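Sing-Through of the Psalms Fills Driretti Chapel From Morning to Night

All 150 psalms, one long August day, and a room that never went quiet
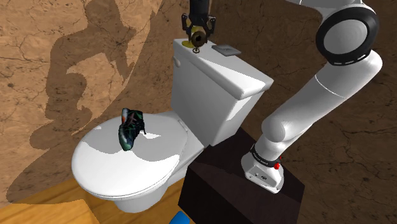

A day of borrowed tunes and new ones

They started at six in the morning with Psalm 1 and a single cello, and they finished a little before eleven at night with everybody on their feet for Psalm 150, tambourines and all. In between, the people of Driretti Chapel and four neighboring congregations sang, chanted, hummed or read aloud every psalm in the book, and what a day it was!

The chapel has held a psalm evening every August for years, usually with a dozen or so favorites and a potluck. This was the first time anyone had tried the whole thing. The idea came from Ningsih Wuisan, the chapel's music director, who had spent the winter reading one psalm each morning before work and found herself making up melodies for the ones she didn't know.

"I kept running into psalms I had never once heard in church," she said. "Some of them are angry. Some of them are so tired. I wanted us to sing those too, in the same room as the happy ones, and see what it did to us."

The singing was shared out among the congregations in blocks, with the Khoo Street Fellowship taking the early morning, the Prastier parish choir the long stretch up to lunch, and the Jesteck Road Mennonites the afternoon. Their four-part harmony on Psalm 90, with no instruments at all, had people standing in the doorway to listen. A youth group from the hospital chaplaincy handled the shorter psalms after supper and brought hand drums.

The organizers kept a guest book by the door, and by the end of the night it held 957 names. Plenty of those people came for half an hour on a lunch break and slipped out again. Others stayed put with a cushion and a thermos. Lorne MacDonald drove in for the morning, meaning to leave by noon, and was still in the third row at Psalm 121.

"My mother used to say that one over us at the front door before any trip," he said. "I hadn't said it out loud since she died. Then the whole room was saying it, and I thought, well, there she is."

Psalm 119, all the way through

The part people had been wondering about was Psalm 119, the longest of them all, with its 22 sections following the Hebrew alphabet. Wuisan set each section to a different simple chant and gave each one to a different voice or small group. A retired bus driver took the first. Two sisters, ages nine and eleven, took the fourth and sang it in unison without looking at the page once. Between sections there was a pause of three slow breaths - no announcement, no page rustling, just the room breathing together - and then the next singer began.

Several people said afterward that those pauses were what they would remember most. One woman from the Khoo Street group said she had prayed for decades with words and was only now learning to pray in the gaps.

There were rough patches, of course. The projector went off during Psalm 78 and the choir carried on from memory for as many verses as it could, which was more than anyone expected, before somebody ran for the pew Bibles. A few of the new tunes sat too high for tired voices by evening and were dropped down on the spot. And the hard psalms were hard. Psalm 88, which ends in darkness and never climbs out, was read by one voice with the lights low, and it was followed by a full minute of silence.

Gifts and what comes next

There was no charge to come in, but baskets at the back took up an offering of $2,534 for the regional food pantry and the hospital chaplaincy fund. The first $2,000 will go to the pantry and the rest to the chaplaincy.

Wuisan is gathering the new melodies into a booklet, with chord charts and plain notes on which ones work without a strong leader. Congregations that would like a copy can leave their details at the chapel office in the mornings. Recordings of the Psalm 119 chants will be ready later, once the singers have all given their okay.

As for doing it again, the four visiting congregations have already asked, and Prastier has offered its larger hall and its much better piano. Wuisan would like to start earlier next time, at sunrise and outdoors if the weather is kind, with Psalm 19 moved up to greet the day. Anyone who wants to sing, read or bring soup is welcome at the first planning evening, at 7 p.m. in the chapel's side room.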